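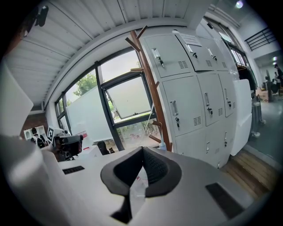
Threads > Wildlife > Birds > Long reads

Anouk Vermeulen
September

1/ Settle in with a cuppa, friends, because I've finally got a proper heron story for you and I can't possibly fit it in one post. It involves a grey heron, an eel, a very cross pair of coots and a man named Koen who lost his hat.

2/ Some of you know I walk the towpath at Lakthorpe most mornings before work. I've been doing it for years, and I'd say nine mornings out of ten the most exciting thing I see is a moorhen having a think. I love those mornings too, for the record.

3/ There's one heron who favours the old sluice, a big bird with a scruffy grey neck, and I'm fairly sure it's the same one each time because of a notch in the left wing. The locals call it the Bishop. I don't know who started that, but it suits the way it stands.

4/ So it was a quarter to seven, mist still sitting on the water, and the Bishop was up to its knees by the sluice (I know, I know, they're ankles, Lieven Maes corrects me every single time). I stopped on the path near Koen Hendriks, who was already there with his binoculars and his enormous felt hat.

5/ We stood very quietly. Herons can wait longer than I can, and I was just starting to think about my toast when down went the neck, quick as anything, and up it came with an eel. A whopper! Koen paced it out against the sluice board afterwards and called it 60 centimetres, and he's not a man to exaggerate.

6/ If you've never seen a heron try to swallow an eel, it's a wrestling match. The eel tied itself around the beak, then around the neck, then let go and tried it all over again. The Bishop kept shaking it and putting it down on the mud and picking it up by a different bit, like somebody trying to fold a fitted sheet.

7/ Now, the coots. They'd had a late brood in the reeds, three little ones with those bald red foreheads, and the heron had wandered backwards into their neighbourhood without noticing. Herons do eat coot chicks, so you can understand the feelings involved.

8/ Out they came, both parents, wings up, running across the water and making that noise like a squeaky toy being stepped on. A coot weighs less than a bag of flour and a half. I've never seen anything so small so completely sure of itself.

9/ The first one went for the legs. The second went round behind and pecked at the tail feathers. The Bishop, with its mouth very full of eel, gave a sort of gargle and hopped sideways, and one of the coots followed and hopped sideways too.

10/ Then off it flew, low and heavy, straight over our heads with the eel still whipping about underneath. Koen ducked, the hat went in the water, and the coots turned their attention to the hat. They gave it a terrible time. It was last seen heading for the weir.

11/ The heron landed in the meadow on the Unstead side and I got the binoculars on it just in time to see the eel go down, head first, in one long horrible lump. You could see the lump travelling. Breakfast was served after all, and I went home and had my toast.

12/ A bit of background for the newer folks here. The sluice goes back to 1690, and the pool under it has been good for eels as long as anyone has written anything down. There were some lean years, though, and my neighbour Stijn Segers remembers going a whole summer as a boy without seeing one.

13/ Stijn kept a notebook of herons along our stretch for years and lent it to me last winter. His best morning was 95 birds between the sluice and the Ostalum bridge, in a hard frost, when everything else was iced over and they'd all crowded onto the running water. I'd have given a lot to see that.

14/ If you'd like to come and look for the Bishop yourselves, the bench by the willow is the spot, early, with something warm on. Please keep dogs on the lead until you're past the reeds while the chicks are still small. The path's muddy after the second gate, so leave your good shoes at home.

15/ And if you're downstream of the weir and come across a brown felt hat, slightly pecked, Koen would love it back.

Comments

Eoin Ní Chonaill
I laughed so hard at the fitted sheet. We had a coot see off a swan on our pond in the spring, the swan didn't know where to put itself.

Lieven Maes
Ankles, Anouk.

Stijn Segers
Glad the notebook is being read. The frost morning was so cold I could hardly hold the pencil, and my page for the bridge is mostly squiggles. There's another book in the shed if you want it.

Koen Hendriks
The hat has been sighted 200 metres below the weir, in a bramble. I'll need waders and possibly a friend.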